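The Reading of the Wall

A short story

The Institute at Vaughan required that every result be read aloud before it was entered. The rule was older than the machines. Staff members who joined the Institute were told of it on their first morning, and most of them took it for a ceremony until they had a result of their own to read.

The result in this case belonged to the Podetti group, which had spent two years on the question of when an arm should stop. Other groups at Vaughan worked on reaching, grasping and placing. The Podetti group worked on waiting. Its method, registered under the name Clumari, allowed an arm to pause before contact whenever its own view of the work did not agree with what it had been told to expect. The arm then looked again, for as long as the method required, and either went on or withdrew.

The senior reader of the group had argued for the method before the Board of Review in April. She had been asked how long a pause should last. She replied that the group did not know, and that this was the reason for the study. The Board granted her the use of the small workroom on the ground floor and 368 trials.

The trials were simple in form. An arm was given a short instruction and brought to a work surface where ordinary household goods had been set out. In some trials the goods matched the instruction. In others an item had been moved, turned or taken away, and the arm was not informed. Each trial was kept as a row of still views from the wrist, and each row was given a number and a line of remarks.

The junior reader wrote the remarks. He had come to Vaughan from the records office at Skedville, where he had handled land surveys, and he wrote in the manner of that office. He put down what stood at the left and what stood at the right. He did not write that an arm had hesitated, because the word was not allowed. The approved word was "held."

In 38 of the trials the arm held longer than the method could account for. The group called these the long holds. The goods were where they should have been, the instruction was clear, and the arm remained in place with its fingers near the work and its view directed, for the most part, at the wall behind.

The senior reader asked for all 38 to be laid out on the long table upstairs. She went along the table twice without speaking. On the third pass she stopped at trial 30.
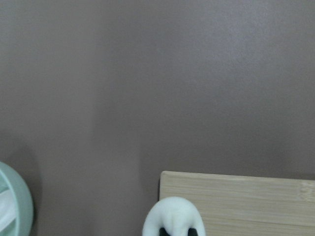 Trial 30, view from the wrist during the hold. Round green item at left, wooden board at right.

"What did you write for this one?" she asked.

The junior reader found the line and read it to her. "Held. Board at right. Green item at left, in part. Wall."

"You wrote 'wall' for every one of these."

"There is a great deal of wall in them," he said.

She asked him to read the remark again, and then to look at the view and tell her what he had left out. He was quiet for a time. The window of the upstairs room faced the parking lot, and a delivery truck was backing up to the door below. When it had finished he said that he had left out the shadow.

It ran down the wall toward the left, wide and soft at the sides, and nothing in the view accounted for it. He had seen it when he wrote the remark. He had considered it to be part of the wall, and the wall was not among the goods.

The group spent the rest of that week on shadows. Every long hold was read again, and every short one after it, so that the comparison would be fair. The work was slow and was done in pairs. A third member of the group, who had designed the part of the method that compared one view with another, sat with the records of the arm itself and read out the figure it had given to each region of its view. The senior reader marked these on a plain grid with a pencil.

By the end the grid was dark in one place. During the long holds, the arm had been giving its greatest weight to a part of the view that held no goods at all. It had been told of a board and other items. It had not been told of anything that could stand out of sight and dim the wall. The method required agreement before contact, and on this point there was none.

"Then it is a fault," said the third member. "We can mask the wall. It would take an afternoon."

The junior reader said that at Skedville a surveyor who found an unmarked line on a plot was not permitted to erase it. He was required to enter it as unexplained and to leave room beside it.

The third member answered that an arm which waited on every shadow would be of no use in a kitchen. The senior reader agreed with this and said so. She then asked him whether he would want an arm in his own kitchen that did not wait when something it could not see was standing nearby. He said that he would need to think about it, and he took the grid home with him.

He returned it the next morning with a short proposal in the margin. The wall would not be masked. The arm would hold, look again from a second position, and then either go on or report the shadow by name. The pause would have an upper limit. The senior reader crossed out his figure for the limit, wrote a smaller one, and signed the page.

The result was read aloud on Sep 25, 2021, in the main hall, with the Board seated in the front row. The reading took most of the morning. The senior reader gave the method and the number of trials. The third member gave the weights. The junior reader had been asked to give the remarks for the long holds, all 38 of them, in their revised form, and he stood at the side of the hall with the pages in a folder from his old office.

When he reached trial 30 he read that the arm had held, that a board stood at the right and a green item at the left, and that a shadow lay on the wall behind them from a source not in view.

A member of the Board raised a hand and asked whether the source had since been found.

"It has not," he said. "We have left room for it."

The member made a note. The chair asked him to continue, and he turned to the next page.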